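Student Work > Second Year > Logistics Projects
Reading time: 3 min
14 shares | 2 comments

Reusable bins or cardboard boxes? A small study of returns at Norndale
Project report by Imke Hamann, 27 March 2025

1. Why I chose this subject

In my course on supply chains we had to study one everyday object and follow it through a company. I chose the container in which small parts are moved. It is a simple thing, but it costs money, it takes space and it often gets lost. My question was if a small spare parts store should use cardboard boxes or reusable bins for the way between the store and its customers.

2. The company

Norndale is a warehouse that sends spare parts for garden machines. Its biggest customer is Dal Bello, a repair shop which orders almost every day. The transport is done by Rekbridge. Until October all parts went out in cardboard. Then the warehouse bought 200 reusable bins from the supplier Skondivico and began to send them only to Dal Bello.

3. Method

I visited the warehouse on 3 days and the repair shop on one day. I read the delivery notes and I talked with the people who pack and unpack. I also made a list of all bins which could not be found at the end of my study. I did not ask the drivers, and I regret this now, as they know best where the bins stay standing.

4. Results

The packing is faster with the bins. A box must be folded, taped and labeled, but a bin only needs a label. The packers told me that they would not like to go back. At the repair shop the opinion was more mixed. The bins are strong, but when they are empty they need the same space as when they are full, because this model cannot be folded.

The bigger problem is the return. Of the 200 bins, 37 were missing when I made my list. I found 2 of them myself behind a door at the repair shop, filled with old cables. The others are maybe still in use somewhere, but they do not come back to the warehouse and must be replaced.

Broken parts were rare with both kinds of container, so I can not say which one protects better.

5. Handling of small parts

Small parts like screws and springs lie on the bottom of a deep bin, and the worker must reach far down to get them. High sides keep the parts safe during the drive, but they make the picking slower. For such parts a flat insert could help.

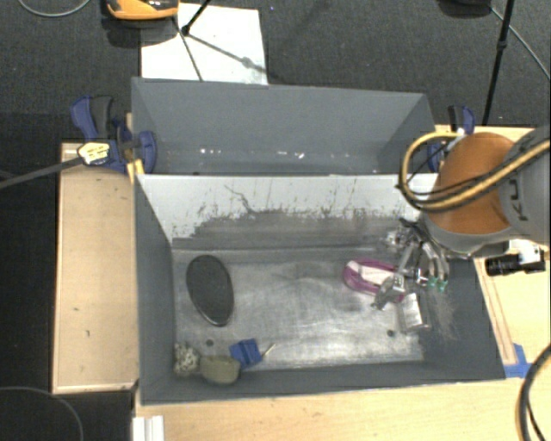
6. What I would change

I suggest a simple exchange rule: the driver leaves a full bin only when he gets an empty one. Each bin should also have a number, so that one can see on the delivery note where it went. A deposit would be possible too, but the repair shop was clearly against it.

For customers who order only a few times in the year I would stay with cardboard.

7. Limits of this work

My study looked at one warehouse and one customer, and the time was short. I also had no access to the purchase prices, therefore I could not calculate after how many trips a bin has paid for itself. A next group could begin with this calculation and ask the drivers of Rekbridge as well.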